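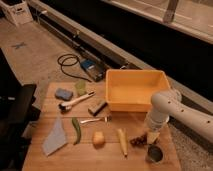
수집대 위의 물건들과 주황빛 노란색 통. 오른쪽이 로봇 팔.

홈 | 소식 | 프로젝트 | 자료실 | 구독

분류: 현장 소식 > 로봇 학습

Rundari 수집 현황, 12월 첫 소식

2021년 12월 9일

마감 직전이라 짧게 씁니다. 물건 집기 시연 데이터, 어제 저녁 기준 2,714건. 지난 호에서 말씀드린 Veneck 쪽 작업대 세팅은 끝났고 이번 주부터 본격적으로 모으는 중.

과제는 그대로입니다. 탁자 위 물건을 하나 집어서 통에 넣기. 한 번에 하나씩, 넣을 때마다 한 건으로 저장. 통이 차면 비우고 물건을 다시 흩어 놓습니다. 배치는 매번 바꿔 주세요. 줄 맞춰 놓는 버릇들이 있는데 (저도 그럼) 그러면 모델이 줄을 외워 버립니다. 스펀지는 좀 비뚤게, 손잡이 긴 도구는 대각선으로도 놓고.

물건 구성은 부엌 위주. 파란 스펀지, 접은 하늘색 천, 풋고추, 금속 도구 같은 것들. 얇은 게 제일 애먹입니다. 고추는 그리퍼가 살짝만 빗나가도 굴러가고, 천은 접힌 모서리를 잡느냐 가운데를 잡느냐에 따라 결과가 완전히 다름. 둘 다 계속 찍어 주세요. 실패한 시도도 지우지 말고 '실패' 표시만 달아서 올려 주시면 됩니다. 지난주에 몇 분이 지우셨던데 그거 복구가 안되요.

반투명한 물건은 따로 부탁. 조명에 따라 윤곽이 사라져서 지금 모델이 거의 못 찾습니다. 오전, 오후 나눠서 찍은 게 필요해요. 오후 분이 많이 모자랍니다.

라벨링은 Ní Chonaill 팀이 맡습니다. 설명문은 짧게 "고추를 통에 넣기" 정도면 충분. 한 문장에 동작 2개 넣지 말아 주세요. 검수에서 11건이 이걸로 돌아왔습니다.

Skitumen 업로드 폴더 이름 바뀌었습니다. 예전 폴더에 올린 건은 집계에 안 들어가니 꼭 옮겨 주시고, 옮긴 뒤에 채널에 한 줄만 남겨주새요. 카메라 위치는 건드리지 마시고, 혹시 밀렸으면 바로 멈추고 보정부터. 보정 절차는 자료실에 있습니다.

다음 호에는 첫 학습 결과를 싣습니다. 그래프 나오는 대로.

이전 글 | 목록 | 다음 글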